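Kitchen > Food Safety > Reviews

Reviews Guides Recalls Ask Us Newsletter

Riltura Frying Oil Test Strips: Useful, Within Limits

4 min read

Oil that has been heated too many times breaks down, and some of what it breaks down into is stuff you don't want on your fries. Restaurants check for this. Most home cooks go by color and smell, and so did I until I bought a pack of Riltura test strips in October.

The pack has 17 strips and cost me $33. You dip one into warm oil for a second, lay it flat, wait, and compare the pad to a chart on the lid. The chart runs from 1 to 7. Riltura says to throw the oil out at 6.

I fry once or twice a week in a countertop Clodora fryer, mostly potatoes and breaded fish. I tested the oil after every batch. Fresh canola read 1. It climbed slowly with potatoes and jumped two steps the first time I did fish. By the sixth batch it read 6, though it still looked fine to me and smelled only a little stale. I would have kept using it.

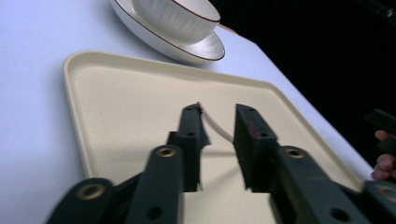
The cream-colored tray on a white table.

Reading the strips takes some care. Levels 3 and 4 are close in color, and under the yellow bulb over my stove I couldn't tell them apart. Daylight helped. My neighbor Obadia Kariuki, who ran the fry station at a diner in Fluddale, read the same strips and came out one step higher than I did on two of them.

I also tried the cheaper Ochoa strips. They only give you pass or fail — easier to read, but no warning that you're getting close.

The strips measure free fatty acids, one sign of worn-out oil. They don't measure acrylamide, which forms in the potatoes themselves when they get too dark. The box mentions "safer frying" in large print, and a buyer could easily take that to cover more than it does. I wrote to ask about the wording. Cillian Daly in customer support confirmed what the strips test for and said the box was under review.

Price is the other problem. At nearly two dollars a strip, testing every batch costs too much for me. I now test from the fourth batch on and skip the early ones.

Worth buying if you reuse oil often. If you fry a few times a year, use fresh oil and save the money.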